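Balbridge Ranch Dip Mix, 4 oz shaker jar

Dried dill, onion, garlic, parsley, buttermilk powder. No MSG. Made by Ostach. Case of 36 ships free, singles flat rate. 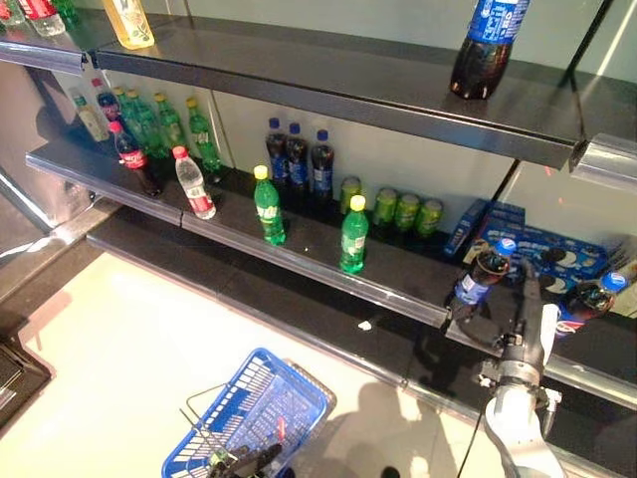

One jar makes 4 batches. Stir 2 tbsp into a pint of sour cream, chill an hour, done. Good for a party table - chips, cut veggies, a big bottle of dark cola like the one near the end of the black shelf, and your set. Also fine on popcorn or baked potatos. Roasting? Toss wedges in oil and mix, 400 degrees til brown.

Keep dry, lid on tight. Clumps are normal, just shake it.
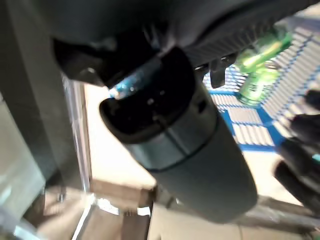
Dont store over the stove, steam gets in. Best within a year of opening. Contains milk.

Spicy version back in November. Wirkthorpe pickup orders - pick "hold at counter" at checkout.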